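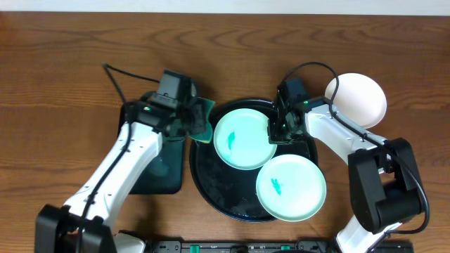 3.2 Soiling and Work Surface

Figure 2. Work surface with a round black tray, two mint-green plates each carrying a small teal-green mark, a white plate to the upper right and a green sponge near the left rim of the tray.

Studies of manual dishwashing commonly report detergent use and water volume but say little about the surface on which the wiping is done. We treated that surface as a variable. The layout in Figure 2 uses a wooden table, a round tray and a dark rectangular mat to the left of it. Plates may rest wholly on the tray or extend past its rim onto the wood, as the lower mint-green plate does — the overlap was recorded but not corrected.

Marks were small and placed close to the plate center. A teal-green color was chosen to be distinguishable from mint green under ordinary room light, although contrast on the white plates was considerably higher. Following the scoring sheet of the Mumdale kitchen survey, each plate was assigned to one of three classes: unmarked, marked, or smeared beyond the original area. Viktória Vass and Akosua Wumbei scored all 1,225 plates independently, and disagreements were settled by a second reading.

Droplets on the tray were noted separately and did not affect the plate score. A dark, slightly glossy tray makes streaks easy to see, and residue carried off a plate rim can be confused with plain water. For this reason 12 trays were excluded from the residue analysis in Section 4 — their plates were retained.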